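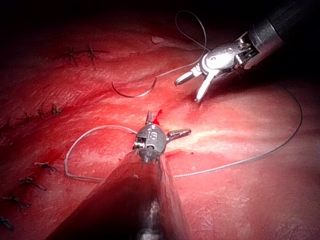

Two instruments, a curved needle and suture thread over red tissue.

Doltdale Announces Second Album "Ulthorpe" and 13-Date Tour

Four-piece returns in March with first full-length release on Rolel Records

Doltdale will release their second album, "Ulthorpe," in March, Rolel Records announced today. It will be the band's first full-length record for the label and their first new music as a four-piece following the arrival of keyboard player Kyrylo Holovko.

The album has 11 songs and was recorded over two winters at Wubshet, the converted grain store where the band also made their debut. Singer and guitarist Rostyslav Polishchuk produced the sessions. The lead single, "Salt Road," is out now on all streaming services, and a second single, "Left at the Depot," will follow ahead of the album.

"We had most of these songs before Kyrylo joined, and then we took them apart again," said Polishchuk. "Three of them have no guitar at all now. The title track was the last one we finished. We kept the first take of the vocal."

Holovko played piano, organ and a borrowed harmonium on the record and wrote the music for two songs, "Ferry Hours" and "Cold Kitchen."

"I came in to play on one song and stayed for the rest," said Holovko. "The harmonium has a key that sticks. You can hear it at the end of side one."

"Ulthorpe" will be available on CD, digital download and black vinyl. A numbered edition of 1179 copies on clear vinyl will be sold through the Rolel web store only, with a printed lyric book and a download of 5 demo recordings. Pre-orders open at 10 a.m. and are limited to two copies per customer.
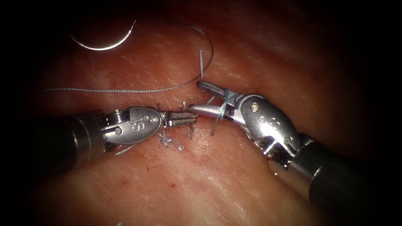

Will the demo recordings be released separately?
The demos come only with the clear vinyl edition, and Rolel has no plans to put them on streaming services.

The band will play 13 shows in support of the album, starting the week of release. The opening night is a seated concert at Wubshet, where capacity is limited to 322. Doltdale will perform the new album in order, followed by a short set of older songs. Doors open at 7 p.m. and there is no support act. Support for the other 12 dates will be announced by the individual venues.

Tickets for the Wubshet show will be offered first to members of the band's mailing list. Remaining tickets and all other dates go on general sale the next morning through the venues' own box offices. All shows are open to ages 14 and over, and anyone under 16 must come with an adult.

Advance copies of the album are available to reviewers on request. Polishchuk and Holovko are available for phone and video interviews in English and Ukrainian. Requests should go to the Rolel Records press office and should include the name of the outlet and the preferred time.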